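Home Fixtures News Tables Tickets Club Contact

Avcombe have told supporters that a top-six finish is still the target this season. They said the same last July, and finished nine points adrift of it.

The club confirmed on July 10, 2019 that Ilze Koppel will stay on as head coach, with a new deal that runs until the end of the campaign. Koppel called the squad "fitter and hungrier" than the one that won just once away from home after October. It may well be. Pre-season squads usually are, at least until somebody plays them.

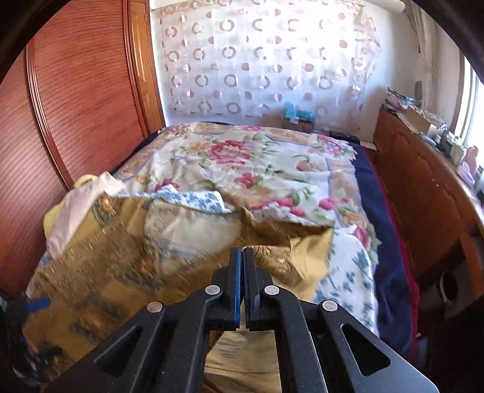

A patterned cloth across the near end of the bed.

The first real test comes at Stollana, who have beaten Avcombe in each of their last three meetings and have hardly changed their side over the summer. Avcombe have lost their leading scorer and brought in two midfielders, neither of whom is known for goals. Asked where the goals would come from, Koppel said they would be "shared around the team".

Supporters are being asked to pay more to find out. The club wants to sell 1,000 season tickets and has so far sold 435, a figure it describes as encouraging. A new shirt deal with Skerisow has been announced without any mention of what it is worth. The stand at the Weerasinghe end will have 200 new seats, although the same stand was promised 300 a year ago and got none.
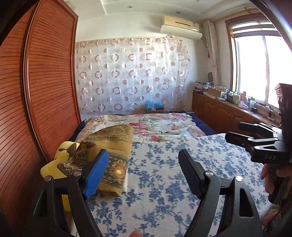

Will the new seats be ready for the opening home game?
The club says they will be, but work has not started and no builder has been named.

Avcombe play one more friendly, against Skerisow's works side, before the trip to Stollana. Tickets for the friendly are on sale at the ground.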